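Part 2: Setting up the Kurix label and order app for a small flower shop

OK, so you've got the app installed and you've made your login. If you haven't, go back to Part 1, because nothing in this part will work without the login (I tried). I'm writing all of this for Kurix running on a plain old tablet, with the Kurisero label printer plugged into it. If you have a different printer, steps 6 through 9 will look a little different for you, but the idea is the same.

Give yourself an evening for this. Make tea.

Before you start

You'll need the tablet charged to at least 70 percent, your shop's tax number, a roll of labels, and your price list. Mine was in a notebook and I really wish I'd typed it up first. If yours is in a spreadsheet, save it as a plain CSV file and put it on the tablet now.

Adding your shop

1. Open Kurix and tap the gear in the top corner.

2. Tap Shop, then New. Type your shop name exactly the way you want it printed on receipts. I put in "Henriques Flowers" with two spaces by mistake and had receipts with a funny gap in them for all of June.

3. Enter the tax number. No dashes! It'll take the dashes and let you save, and then the totals page comes up blank.

4. Pick your currency and your opening hours. You can change the hours later but you can't change the currency without starting over.

5. Tap Save and wait for the green bar to go all the way across. It's slow the first time. 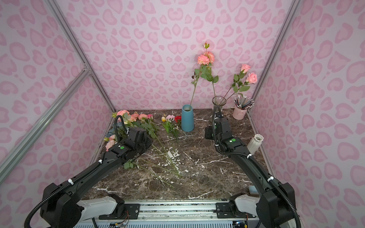

Note: If the bar stops partway, leave it alone for a few minutes. Mine sat there long enough that I gave up and went to sweep, and when I came back it had finished. If it still hasn't moved, close the app all the way and repeat from step 2. You won't end up with two shops, it just writes over the first one.

Connecting the printer

6. Load the labels with the shiny side facing up. The drawing inside the lid shows it the other way around, and I followed that drawing for a good long while before I flipped the roll over out of pure frustration.

7. Turn the printer on and hold the feed button until it blinks 2 times. Let go right away. If you hold it longer it resets itself and you get to do this step again.

8. In Kurix, go to Devices and tap Find. Choose your printer from the list.

9. Tap Test Print. You should get one label with your shop name and a row of little squares. If the squares run off the side, go to Label Size and pick the next size down.

Caution: Don't pull on a label while it's still coming out. It drags the roll crooked, and then every label after it prints at a slant until you reload. Keep the printer away from your buckets, too. A shelf is best.

Loading your price list

10. Go to Items, then Import, and choose your CSV file.

11. Match up the columns. Kurix guesses, and it guesses pretty well, but it mixed up my stem price and my bunch price — so check those two before anything else.

12. Tap Import. My list had 231 items and only 196 came through on the first try. The rest had been skipped for having a comma in the name ("Roses, spray" and so on). I took the commas out, ran it again, and they all showed up.

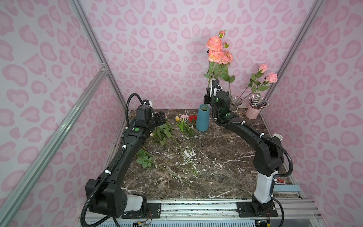
13. Scroll through and set a category for anything marked None. I keep it simple: Stems, Bunches, Arrangements, Vases, Extras. You can make as many categories as you like, but each one gets its own button on the order screen and those buttons get tiny fast.

14. For anything seasonal, turn on Hide When Out. That way you don't have to delete peonies every year and type them all back in again.

Note: Silk and dried stems need Perishable switched off. It's on by default for everything in Stems, so if you skip this you'll get a reminder every morning telling you to throw out your silk flowers. I like to put mine in their own group called Everlasting and switch off the whole group at once.

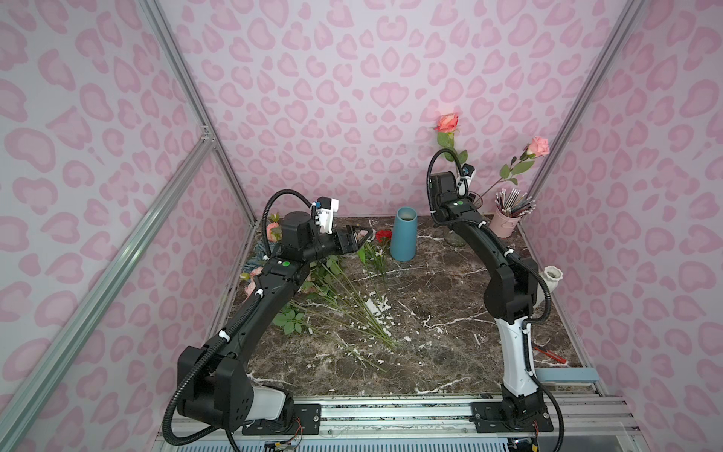
Flowers.

Turning on pickup orders

15. Go to Orders, then Pickup, and switch it on.

16. Set your cutoff time. I use noon for same day. I started with three in the afternoon and, wow, never again.

17. If you deliver through Flivgate, tap Link Account and sign in. If you don't, skip to step 19.

18. Back in Kurix, choose which categories can go out for delivery. I leave Vases off unless they're part of an arrangement.

19. Place a pretend order from your phone. It should pop up on the tablet with a chime and print a label by itself. If you hear the chime but get no label, go back to Devices and check that Auto Print is on.

20. Cancel the pretend order, or it'll sit in your sales for the day.

Last updated July 1, 2022. Part 3 covers refunds, gift cards, and the end-of-day report.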